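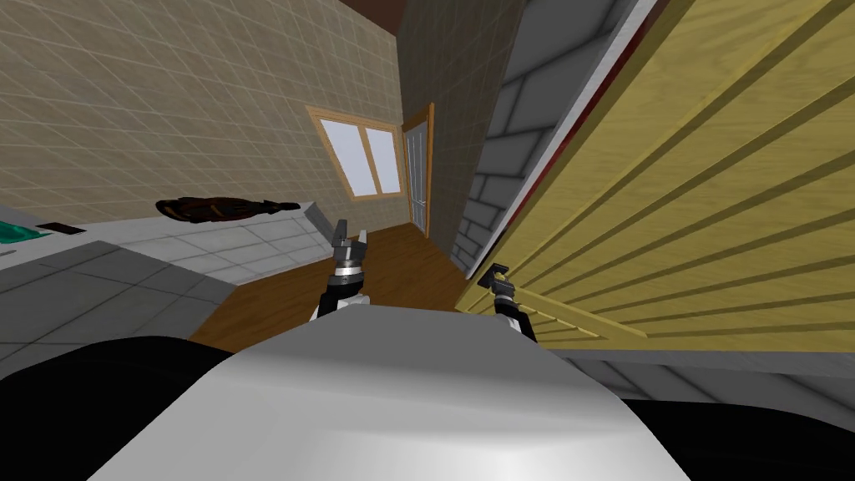
Where has the spring repair evening moved to? The old reading room at Trillside, up the stairs from the side door, and it starts at the same time as before.

We are so pleased with the new room! The light is far better for fine sewing, there are sockets along both walls, and the kettle no longer has to share an extension lead with the soldering irons (those of you who came in the winter will remember the dark ten minutes). Undo has now been going for 13 months, and the April evening was the busiest yet, with about 90 people through the door and a queue for the sewing table nearly all night.

Genji Ichikawa brought his darning looms and had beginners mending their own jumper elbows before the tea break. If you missed him, he's back next month and would like to see more moth holes, the bigger the better. Ulla Berge took on lamps and radios, including a lovely old set from Tekeck that hadn't made a sound for years. It needed a new fuse and a good clean, and we had dance music for the rest of the evening – a bit crackly, but nobody minded.

A few practical things. Please bring only two items each, so that everyone gets a turn. Batteries out beforehand, please, and if you still have the instruction booklet, pop it in the bag too. We can't take microwaves. Parts are charged at cost, and anything over goes into the tin for thread and solder.

Ulla is also hoping to start a smaller group out at Lie, perhaps in the school hall, and would love to hear from anyone out that way who can sew, sharpen or solder. Leave your name on the sheet by the door, or catch her at the lamp table.

21/04/2023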